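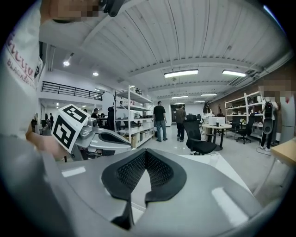 White shirt, red lettering.

Screen printing red on white, notes from the second batch
18 August 2026

I have been printing shirts at home for a little over two years, mostly one color, mostly text. The first batch of the summer went badly enough that I changed three things at once, which is poor method but saved a month. These are my notes on the second batch, mainly so I can find them again in November when I print the next lot.

Fabric. Ring-spun cotton, white, prewashed cold with no softener. The first batch was a cotton/polyester blend and the ink film cracked on four shirts after the third wash. I don't know that the blend was at fault. The cure temperature was also low, see further down.

Screen. I moved from a coarse mesh to a finer one because the design has thin strokes where the letters join. With the coarse screen the inside corners filled in and an A looked like a wedge. The finer mesh holds the corner but lays down less ink, so on a dark shirt you would need a second pass. On white one pass is enough.

Emulsion. Storkberg, the blue kind sold in the wide tub. One coat on the print side, one on the squeegee side, dried flat with the print side down. I used to dry the frames upright and got a thick band along the bottom edge that never exposed properly. If you have a band of soft emulsion on one side only, check how the frame was stored before you touch the exposure time.

Exposure. My lamp is weak and sits 11 inches from the glass. I ran a step test with a strip of cardboard, moving it one step at a time, and picked the shortest step that didn't wash out under the hose. Long exposures closed up the thin strokes. Short ones left slime on the squeegee side. The usable range is narrow with this lamp and I would like a better one.

Film. Text has to be drawn slightly thinner than you want it, as the ink spreads on cotton. I take the outline in by a hair for anything below an inch tall and leave large letters alone. Script faces need more care than block capitals. I set the last job in Komik, a rounded face with even strokes, and it printed clean without any adjustment. The script I used before that had hairlines no mesh of mine was going to hold.

Off-contact. Two coins' thickness between screen and shirt. Less than that and the screen sticks on the way up and leaves a fuzzy edge.

Squeegee. Medium hardness, square edge. Sharpen it or replace it. Mine had a nick that put a faint line through 800 prints before I noticed, and then I found the same line on shirts I had already given away.

Ink. Pikodero red, straight from the can, stirred until it moved. Reds look darker wet on the screen than they do on the shirt. I compared it with the Thongsuk red I had left over. Thongsuk is a bit more orange and covers better, Pikodero has the nicer hand after washing. Either is fine.

Cure. This was the real fault in the first batch. I had been reading the temperature of the heating element and not the ink. A cheap infrared thermometer pointed at the print showed it well below the figure on the can. I raised the shelf, lengthened the time, and did a stretch test on a scrap – pull the print hard along the weave, look for cracks. Then a wash test, five hot cycles. No cracking so far.

Placement. For straight text I measure down from the collar seam. For diagonal text I gave up measuring and taped a paper template to the platen. Bongani Engelbrecht, who taught me most of this, lines up a diagonal by eye and gets it right. Mine drift.

Still open: whether to rinse the screens with a pressure washer, and where to put the drying rack, which currently blocks the back door.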